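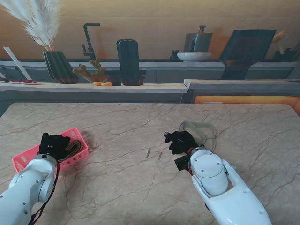
Vurville, September

I have been meaning to write about the creek walk for weeks now, and every evening I sit down with my tea and then remember the laundry, or the tomatoes, or some message I should have answered in the spring. So tonight the laundry can sit. I want to get this down while I can still remember which side of the water I was on.

Some of you will know Nkuna Creek already, at least from the road. It goes under the highway just past the feed store and looks like nothing much, a bit of brown water and some willows. I drove over it for 18 years without once thinking about where it came from. Then last winter I was stuck at home with a bad knee and got into the habit of looking at maps at the kitchen counter, and one night I followed that little blue line with my finger, up and up, past the old quarry and the county line, and thought, well, I could walk that. (My knee had other opinions at the time, but we came to an agreement by June.)

The whole thing is 13 miles if you stay close to the water, and you can't always stay close to the water. I split it over four mornings and walked back to the car each time, so I suppose I've done it twice over, once in each direction. I'd recommend that, by the way. A creek going the other way is a different creek. There was a big leaning sycamore I passed on the first morning without a glance, and coming back it had the sun full on it and I stood there so long that a woman with two beagles asked if I was lost.

I did get lost, but that was the second morning. I'd paid for the Junudex map on my phone, which has all the county footpaths on it and a cheerful little arrow that is supposed to be you. The arrow was fine until the valley got narrow, and then it put me in the middle of a pond. I went back to my paper map after that, the one I'd folded so many times that the quarry had worn right through. If you go, take paper. The library has a good one at the front desk, and they'll let you make a copy of the part you need.

Shoes, since two of you asked. I wore my old Pisteck boots, the tan ones with the laces that don't match, and they held up beautifully on everything except the slick clay below the mill. For the crossings I switched to a pair of canvas sneakers I found at the church sale, and I carried them tied to the outside of my pack, where they knocked against me all morning like a small impatient child. I spent 20 dollars on a walking stick too, and felt foolish for the first mile and very clever from there on.
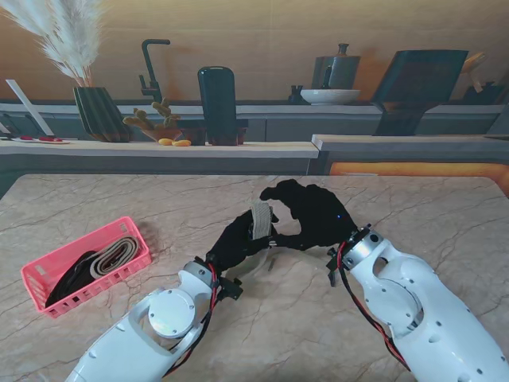 What I loved most was the top end, where the creek stops being a creek and becomes a lot of little trickles that can't make up their minds. On the map there's one tidy line running to one tidy spring, and on the ground it is nothing like that. The mud had dried pale up there after all those weeks without rain, and the channels ran over it very much like the thin gray and tan streaks on that cream tabletop, branching off at odd angles in irregular cracks, with no way of saying which one was the main one. I picked a trickle, followed it up to a patch of rushes, lost it, went back down and picked another. I must have spent an hour and a half doing this and enjoyed every minute. At last I sat on a rock by the wettest bit of ground I could find and declared it the source, and ate my egg sandwich.

The spot I settled on is at 779 feet, or so the map says. It doesn't sound like much, and if you've walked in real mountains you're welcome to smile. But I could see the water tower in Vurville from there, and the roof of the grocery store, and I had a funny warm feeling about all that water going down past everybody's back fences without any fuss. I thought about the kids who catch crawdads by the footbridge. I thought about my grandmother, who used to say that you should know where your water comes from, though she was talking about the well.

A few practical notes before I forget. There's parking for a handful of cars at the footbridge and hardly any at the quarry, so get there before eight if the weather is nice. The field above the mill had cows in it when I went through, and they were curious but polite. The stile after that has a loose step on the far side. And the blackberries along the second stretch were very, very good in August, though I expect the birds have had the last of them by now.

I'd like to go up again once the leaves have turned, and then once more after a good hard rain, to see whether my patch of rushes is still the wettest or whether I've been loyal to the wrong trickle – I'll take a thermos this time, and the other map. If anybody has walked the south fork, leave me a comment and tell me whether you can get across at the railroad bridge.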